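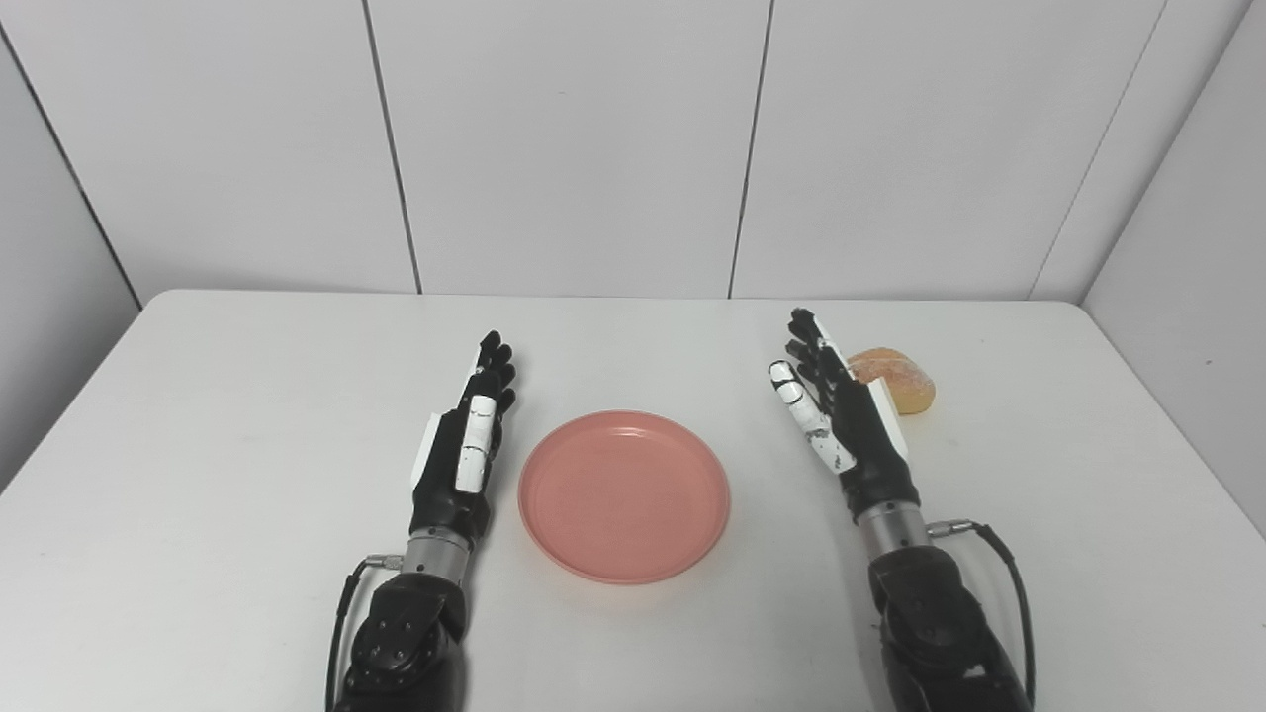 Kerubo Nyaga wants to know whether a small group with one grant and no machine shop should buy the hands first or the arms first, and whether the Grikside pair is worth stretching for when a plain two-finger gripper costs so much less. My short reply to Kerubo was "arms first, then yes, stretch," and then I kept typing, and this review is what came of it.

Some background on how I came to have opinions. We run a two-arm bench for food handling, all light stuff: pastries, rolls, wrapped snacks, plates and shallow bowls. The job is to pick something off the table and set it on a plate without crushing it, tipping the plate, or leaving half the sugar behind. I wrote the purchase request, I lost the first round of it, I rewrote it, and I've now logged 141 hours with the hands powered up. I love these things! I also have a list of everything I'd budget differently, and that's most of what follows.

The hands themselves

Grikside sells them as a left and right pair, which I was grumpy about when I thought I only needed one. I'm over it. A second hand steadies the plate while the first one does the placing, and a whole category of failures (plate skates away, pastry lands on the rim, everyone groans) has mostly gone from our logs. If your task involves any kind of dish, price the pair from the beginning and don't let anyone talk you into "one now, one next year." We did the math on that and the second hand bought alone comes with its own shipping, its own setup visit and its own round of paperwork.

Grip quality is the star. The fingers close with a softness I really didn't expect at this price level, and with the thumb coming in from the inner side you get a nice cradle on anything roundish. A glazed bun is an unkind object to pick up. The top is slick, the bottom is soft, and the sugar gets between finger and food so the contact changes every time. With our old parallel gripper we either dropped it or left a waist in it. The Grikside hand took an afternoon of tuning and then just did it, over and over, and I made my office neighbor come and watch.

Where it's weaker: thin, flat things. A plate sitting flush on the table is hard to get a fingertip under, and we ended up choosing plates with a raised rim so there was something to work with. That's a buying decision too, a cheap one, and I'd make it before you spend a week trying to tune your way around a flat saucer. Get several plates in the same shape and a color that stands out from your table. Ours are a sort of salmon pink, nobody's favorite, and the vision software finds them instantly.

Wear shows up on the light parts. The white thumbs pick up scuffs and dark scratches early and they don't wipe off. I worried about this for a while and wrote to the maker, and I've since stopped worrying, as it hasn't changed the grip at all in our use. But if you have visitors, or a funder who likes shiny things, you might want to know that they'll look used long before they are used up. Black would have hidden it. On the other hand the white does make the thumb easy to pick out in recordings, so I go back and forth.

The arms

We went with Dratach arms, and I'd do it again. They're quiet, the software is dull in the good way, and they repeat a motion well enough that I don't think about it. The thing to check before you order is the wrist. Ask for the drawing of the wrist coupling from both makers and put them next to each other yourself. We assumed the adapter was part of the deal and it wasn't. Adapters, the matching fasteners and one spare cable per side came to $724, a number I can recite in my sleep, and it had to come out of the travel line.

Put it in the request from day one, under a name that sounds necessary. "Wrist interface" went through. "Accessories" got struck out the first time with a very firm pen.

Cables deserve a paragraph of their own. On our setup a cable leaves each wrist on the outside and runs back along the forearm, and that little bend near the connector is where I'd expect trouble first. Walk through your reach on paper (or on the bench with a bit of string – I did this and it was more useful than the simulator) and see whether the outside of the wrist ever has to come close to a wall or to the other arm. If it does, make the booth wider. Width is cheap at the planning stage and miserable later, when you've already had panels cut.

The booth and table

Ours came from Gultwood as a kit, white table and white panels on three sides. I thought it was a luxury and argued against it in the first draft of the budget. I was wrong! The even background took a good bite out of our setup time, and we no longer get odd results in the late afternoon when the sun comes across the room. Rounded corners on the table are lovely when you're leaning in all day to reset a bun.

Two gripes. The panel seams are dark and quite visible, and on our first night of recordings the edge detection thought one of them was terribly interesting. Tape would fix it, but we masked it in software instead and that's been fine. The other gripe is that a white table shows every mark, and the faint gray ones don't all come off. Order the spare top if there's any money left. We didn't and I'm a little sorry.

If you're trying to save, this is where I'd look first, all the same. A careful person could put together a decent booth from any smooth white board. What I wouldn't skimp on is the table being heavy. Two arms moving at the same time will find out every weakness in a light table, and then you'll be measuring the table and thinking you're measuring the robot.

Buying through a reseller

We bought the hands through Halim and the arms direct. Halim was slower to quote and much better afterward. Intan Jugah on their support desk answered a question of mine at 7 in the morning, attached a diagram, and followed up later to ask whether it had worked. The quote held for 20 days, and our approval process takes longer than that, so we had to have it reissued. Ask for a longer hold in your first email. They said yes right away the second time and I felt silly for not having asked.

Going direct on the arms saved us money on paper. Then we had a question that sat between the hand and the arm, and each side very politely thought it belonged to the other. If I were advising a group with no electronics person, I'd buy everything through one seller and call the difference insurance. With an electronics person, go direct and enjoy the savings.

Planning the running costs

The line that people leave out is consumables, and in food work the consumables are food. You will buy so many pastries. We started with whatever the bakery downstairs had, which was fun and gave us terrible data, as the shape changed from one morning to the next. Settle on one or two items, buy them by the box, and decide in advance when one is too battered to keep using. Ours go in the bin once the glaze cracks. The cost is small per item and surprisingly large over a season, and it's much easier to have it approved up front than to explain a stack of bakery receipts in October.

Also budget for cleaning time. Sugar travels. I brush the fingers down at the end of every session with a soft dry brush, paying attention to the joints, and I've made it part of the booking so the next person doesn't inherit my crumbs. Check with the maker before you use anything wet near the joints. Thin sleeves over the fingers are sold as an extra and I've tried them; they keep the crumbs out nicely and they cost you some of that lovely light touch, so I keep them for jam.

And set aside people time for the first month. I'd put down 2 weeks for setup and we used all of that on mounting and calibration alone, before anything got picked up. It was enjoyable work, I should say, and the documentation from Grikside is well written with good drawings. It just takes a while to get both arms agreeing on where the table is.

So, back to Kerubo's question

Arms first. You can do useful work on them with a cheap gripper while you wait for the hands, and you'll learn what reach you need, how wide the booth should be and which side the cables want to live on. Order the hands as a pair once you know your objects. If your objects are boxes, keep the cheap gripper, put the money into the table and be happy. If they're soft, round, sticky or sugary, get the Griksides.

I'd rate the hands very good with a note about the cosmetic wear, the arms very good, the Gultwood booth good and better than I wanted it to be. The order of spending, if I had the same pot again, would be arms, a heavy table, the wrist parts, the hands, spare cables, plates, and the panels last with whatever remained.

I've got the wrist drawings marked up with the parts we ended up using, and I'm happy to send them to anyone who's filling in a request form this month. Leave a comment with the arm model you're looking at and I'll tell you if ours would fit.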